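Sorting trays at the Clevwood repair bench

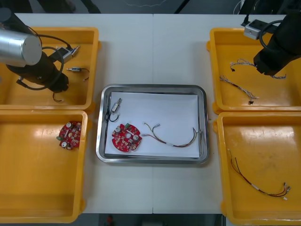
The small parts bench has a new layout for November. Loose connectors, leads and circuit boards now go into the yellow trays as they come off a job, and the steel tray stays in the middle. Wafula Muriithi worked through the old drawers last month and kept some 200 pieces worth saving. The rest went to e-waste.

Please put boards in a tray by themselves - leads catch on the pins. Anything you can't identify can be left for Tuulikki Rautiainen, who is in until 7 most evenings. Spare trays are on the shelf under the Alico cabinet. Wipe them out before they go back, and leave the labels on.

We still need short screwdrivers and a decent magnifier if you have one at home.

Last updated: November
3 comments | 7 shares
Contact the Clevwood newsletter | Back to top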